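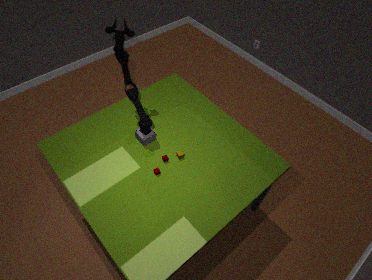 Flestton library to open four evenings a week from May

Flestton's town library will stay open until 8pm on four evenings a week from May, after a trial over the winter brought in more borrowers than the town council had planned for.

The building on Etim Street currently shuts at 5pm on most days, with one late opening until 7pm. Under the new hours the ground floor, the children's room and the study desks upstairs will all be open into the evening. The local history room will keep its present hours, as it needs a trained member of staff on the desk whenever the archive boxes are out.

The council agreed the change at its last meeting. It will be paid for out of the existing library budget, with a further sum moved across from the money set aside for the old mobile library, which made its final round last autumn.

Evening opening was tried from November to the end of February. During that time the library recorded 3,000 visits after 5pm. A report to councillors said the busiest hour was between 5.30pm and 6.30pm, when people called in on the way home from work, and that there was a second, smaller rise after 7pm, mostly students using the desks.

The report also found that evening visitors borrowed different things. Crime novels and large print books, which make up much of the daytime lending, went out less often. Cookery, travel and exam guides went out more, and so did audiobooks on disc, which the library had been thinking of selling off. They will now stay on the shelves for at least another year.

Some things did not work so well. The heating upstairs is on a timer that could not be changed during the trial, and several visitors complained that the study area was cold by 7pm. A new control has been ordered and should be in place before the longer hours begin. The side door on Roltine Lane will also get a brighter light, after comments that the path to the bike racks was too dark to use safely.

Car parking was raised by residents of Roltine Lane, who told the council that spaces outside their homes were already hard to come by after tea time. The council said that it would not be adding any restrictions for now, but that library users would be able to park free in the Brorano car park after 5pm. The car park is a short walk away, behind the swimming baths. Drivers will need to put their registration number into the screen at the library's front desk. Anyone who forgets will be charged the normal evening rate, and the library cannot cancel tickets.

The number of study places will go up as well. There will be 40 desks upstairs once the old reference shelves have been taken out, and all of them will have a plug socket. The reference books that are still in use, including the street directories and the county maps, will move to the ground floor next to the newspapers. Others will be offered to schools in the district first and then put in the summer book sale.

Desks cannot be booked in the evening. During the trial a booking sheet was used for the first few weeks, but many people who put their names down did not turn up, and it was dropped before Christmas.

Hot drinks will be on sale from a machine in the entrance hall. Drinks with lids may be taken upstairs, but food may not, and the library has asked that no drinks at all are taken to the public computers. The computers will be switched off 15 minutes before closing, so anyone with printing to do should leave time for it. Printing will still be paid for at the desk, by card or with coins.

The children's room will be staffed until 6pm. After that it will stay open, but children under eight must have an adult with them in the room. Story time keeps its usual morning slot. A second session, at 4.30pm, will be added for children who are at school during the day, and there will be no need to book for either.

Two groups that already meet at the library are to move into the new hours. The reading group will start at 6.30pm instead of mid-afternoon, which its members voted for in the spring. The family history group will meet in the evening once a month and will go on meeting in the daytime as well. There is still room for other groups to use the meeting room, which seats 16 and has a sink and a kettle. The room is free to groups from the town that do not charge for entry. Others pay by the hour, and the rates are on the noticeboard by the lift.

Self-service machines will handle most loans and returns after 6pm, though there will always be at least two members of staff in the building. Reserved books will be kept on open shelves near the entrance and can be taken straight to a machine. People collecting a loan from another library service will need to go to the desk and should bring their card.

The book drop in the front wall is not affected and can be used at any time. It is emptied each morning, so items put through after closing are counted as returned on the day before and no fine is added.

Councillors also talked about opening for longer at weekends, but put off a decision. The report said that weekend hours would mean taking on new staff, while the evening hours could be covered by changing the present rota. A separate paper on weekends is expected in the autumn, once figures for the summer are in.

Branch libraries are not part of the change. The small branch at the health centre will keep its morning opening and will close for a week in May so that a new carpet can be laid. Books due back there during that week can be returned to Etim Street or kept until the branch opens again - loan dates will be moved on automatically.

A leaflet with the full list of opening times will be sent out with the next council newsletter. Copies are also available at the library, the swimming baths and the council offices, and a large print version can be asked for at any of the three.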